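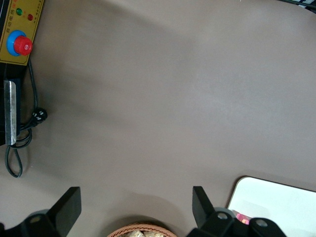
Stop Buttons, Lights and Cables: How a Control Panel Works

A control panel is the part of a machine that a person uses to give it orders. It holds switches, buttons and lights. On a small machine the panel may be no bigger than a lunch box. In a power plant it may fill a whole wall.

The red button

The largest control on many panels is the emergency stop button, or e-stop. Its job is to stop a machine quickly when something goes wrong. The wide top is called a mushroom head. A person can hit it with a palm, a fist or an elbow without aiming carefully.

Emergency stops are red in most parts of the world. The area behind the button is usually yellow, so that the red shows up well. Some buttons also have a collar, a ring that fits around the base. A collar can help keep the button from being bumped by accident.

What happens inside

Electricity needs a complete path, called a circuit. If the path has a gap, the current stops. Inside a typical e-stop are two small pieces of metal called contacts. While the contacts touch, current flows through the button. When the button is pushed, the contacts are forced apart and the current stops.

In a small machine, the button may cut the power directly. In a larger one, it cuts a weak control current. That weak current was holding a bigger switch closed. The bigger switch opens, and the power to the motor goes off.

This type of contact is called "normally closed." If a wire to the button breaks, the current stops, just as it would if the button were pushed. Engineers call this fail-safe design.

Why it stays down

An e-stop locks in place after it is pushed. This is called latching. To release it, a person twists the button or pulls it out, depending on the model. Some models need a key.

Releasing the button must not start the machine. A separate start control does that. First, a trained person finds out why the machine was stopped and fixes the problem.

Indicator lights

Indicator lights tell people what the machine is doing. Green often means that the machine is ready or working normally. Red often means a fault or an emergency. The meaning can change from one machine to another, so workers read the label or the manual before they trust a color. Labels are printed in the language of the people expected to use the machine, and sometimes in more than one.

Housing and cables

The case around the electrical parts is called the housing. It keeps out dust and fingers. Metal brackets hold parts in position.

A power cable has metal wires inside, often copper, covered by a layer of plastic or rubber. The metal carries the current. The covering is an insulator, meaning that current does not pass through it easily. A cable should not be pinched, pulled tight or bent sharply again and again. The wires inside can break even when the covering looks fine.

Safety rules

Do not press an emergency stop as a game. If there is real danger, press it and call an adult. Never open a housing or touch a damaged cable.

Try it with paper

Draw a battery, a lamp and a switch joined by one loop of wire. Erase a short piece of the loop anywhere. The lamp in your drawing is now off. Move the gap to another place and trace the path again with your finger.

Words to know

Circuit: a complete path for electric current.
Contact: a metal part that opens or closes a circuit.
Insulator: a material that current does not pass through easily.
Latching: staying in position until released.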